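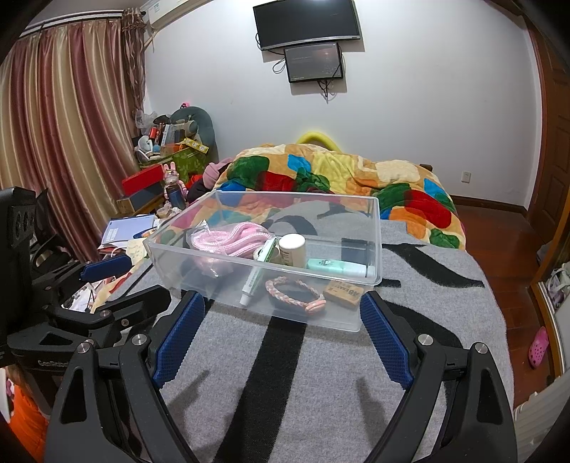
Finding and Sketching Faint Galaxies with a Small Telescope

These instructions cover locating a faint galaxy by star hopping and recording it in a pencil sketch. They assume a telescope of 5 inches aperture or more on a manual mount. Readers with a computerized mount can skip to "Waiting at the eyepiece."

Choosing a target

Check surface brightness before magnitude. The magnitude printed in most catalogs is the total light of the galaxy, as if it were squeezed into a single point. A large face-on spiral at magnitude 9 can be harder to see than a small elliptical at magnitude 11. If your catalog gives only magnitude and size, favor the smaller object when two are of similar brightness.

Pick a galaxy that will be well above the horizon during your session. Low targets are viewed through more air and, from most towns, through more skyglow. From Findham we lose nearly everything in the southern third of the sky to the lights of Ornville.

Preparing the chart

Print a wide chart showing stars down to magnitude 7 and a close chart going as deep as your telescope will show. Draw a circle on each one to scale, matching the true field of your finder on the wide chart and of your lowest-power eyepiece on the close chart.

True field is approximately the eyepiece's apparent field divided by the magnification. To measure it directly, place a star near the celestial equator so that it will cross the center of the view, turn off any drive, and time the crossing in minutes. Divide by four to get the field in degrees.

Hopping to the field

1. Align the finder on a bright star at low power.
2. Center the starting star and compare the pattern around it with the wide chart. A straight-through finder shows the sky upside down. A right-angle finder with an ordinary diagonal shows it mirror-reversed, so print the chart to match.
3. Move from pattern to pattern, keeping at least one known star in view at each step.
4. At the last finder star, change to the main eyepiece and the close chart.

If you lose the pattern, go back to the starting star. Sweeping at random wastes more time than repeating the hop.

Waiting at the eyepiece

Full dark adaptation takes at least half an hour. Use a dim red light, and cover your head with a dark cloth if there are lamps nearby. Look slightly to one side of the galaxy's position. Tapping the tube gently will often bring out a faint glow, as the eye picks up motion more easily than a still patch.

Once the galaxy is found, raise the power. Around 80x is a good starting point for small galaxies. Xolani Mkhize prefers to go higher on compact ellipticals, but the gain depends on the steadiness of the air.

Making the sketch

Draw a circle on plain paper and mark the brightest field stars first. Add the galaxy with a soft pencil, smudged lightly with a fingertip, then darken the core if one is visible. Note the direction of drift, which gives west. Record the time, eyepiece, magnification, and sky conditions before going indoors.

Charts for the Cele observing list were prepared by Zinhle Pillay. Print them at full size; the field circles will be wrong if the page is scaled to fit.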